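Hot composting in a small bin - is it really possible?
Posted in Yard and Garden > Soil and Compost

Hi all! I've caught the compost bug in a big way this spring and I have more enthusiasm than knowledge, so please be patient with me. I have a Bronadard bin, the square black one with the lift-up door at the bottom, and it holds 500 liters when it's filled to the top. Mine is a bit over half full right now. It's mostly kitchen scraps, torn-up cardboard, and a huge pile of oak leaves I saved from last fall.
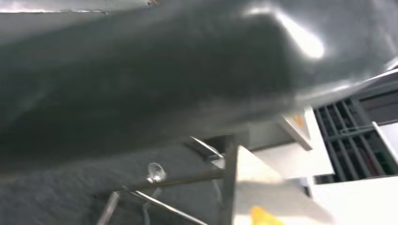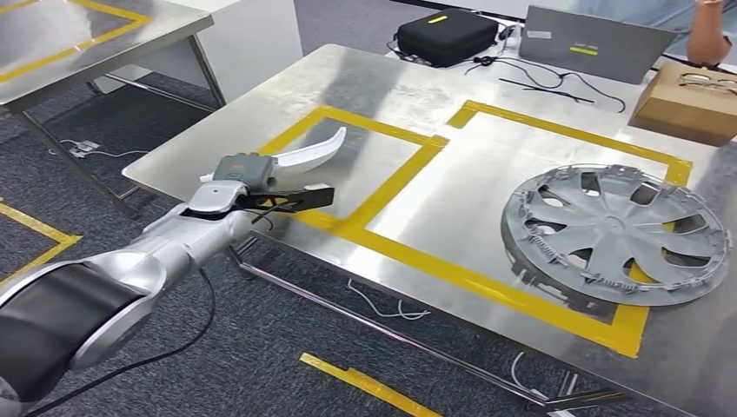
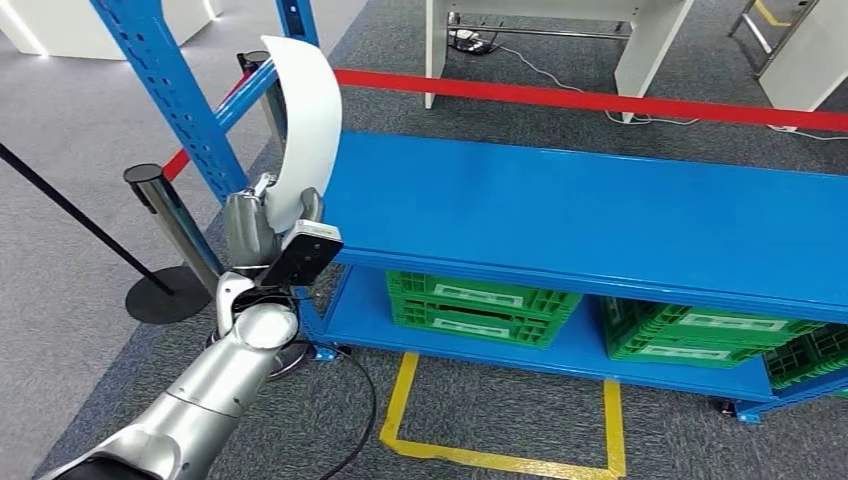
What I'd love to know is whether a bin this size can ever get properly hot, or if I should just accept cold composting and wait a year. I stuck a thermometer in the middle in March and it read barely warmer than the air. Since then I've added more scraps and given it a stir every few days (I can't keep away from it!). It doesn't smell bad. It doesn't really smell like anything. The cardboard looks exactly the way it did when I put it in, and the leaves are matted together in layers like pages of an old phone book.

I've read that you need a full cubic meter, which is 1000 liters, and I don't have space for that. Is that a real rule or just something people repeat? Also, is it worth buying one of those activator powders? The garden center has one called Billivent and the box makes it sound like magic.

- leafmold_and_luck

Rattanakul

Yes, it can! I've been hot composting in small bins for years and I still get a thrill when I open the lid on a cold morning and the steam rolls out.

The cubic meter rule is a good guide for an open heap, where the outside few inches are always cold and you need plenty of middle. A closed bin with decent walls holds its warmth better, so you can get away with less. But half full is going to be a struggle. My guess is that you're feeding it a little at a time, and each small addition warms up a bit, fizzles out, and never gets going together with the rest.

Here's what I would do. Empty the whole thing onto a tarp. Pull those matted leaves apart, or run the mower over them if you have one, it makes an incredible difference. Then get hold of as much green stuff as you can in one go: grass clippings, coffee grounds, pulled weeds that haven't gone to seed, trimmings from the grocery store if they'll give you some. Mix it all up with the leaves and cardboard and fill the bin right to the top in one afternoon. Water it as you fill. You want it damp like a wrung-out sponge, and oak leaves are stubborn about soaking up water, so it'll take more than you think.

After that - and I know this is the hard part - leave it alone for a few days! Every time you stir a small bin you let the heat out. Check it with the thermometer and only turn it once it has peaked and started to drop. When I do it this way mine is too hot to keep my hand in by the second morning. Then I turn it, it heats up again, a little less each time, and by the end of summer I'm spreading it on the tomatoes.

Wrap an old blanket or some bubble wrap around the outside if your nights are still chilly. It looks silly and it works great.

bullis_creek_gardener

skip the powder. grass clippings do the same thing for free

also oak leaves are slow no matter what. I keep mine separate in a wire ring and use them as leaf mold after two years

Bullis

I agree with most of what Rattanakul said, and I want to put in a kind word for cold composting too, because I think it gets a bad rap. I have three bins and only one of them ever gets hot. The other two just sit there, full of worms, and the stuff that comes out of them is gorgeous. Dark, crumbly, smells like the woods after rain. If you don't have weed seeds to kill off and you aren't in a hurry, there's nothing wrong with a cool bin!

On the activator, I did try Billivent once, a whole box split over one season. I couldn't see any difference from the bin I didn't put it in. A couple of shovels of finished compost or garden soil will bring in all the little critters you need. If you're short on nitrogen, chicken manure pellets are cheap and they really kick things off.

One more thing about the cardboard. Take off any tape and tear it smaller than you have the patience for, palm size or less, and soak it in a bucket first. Dry cardboard just sits there. Egg cartons are the best, they vanish in no time.

Let us know what the thermometer says after you refill it, I'd love to hear!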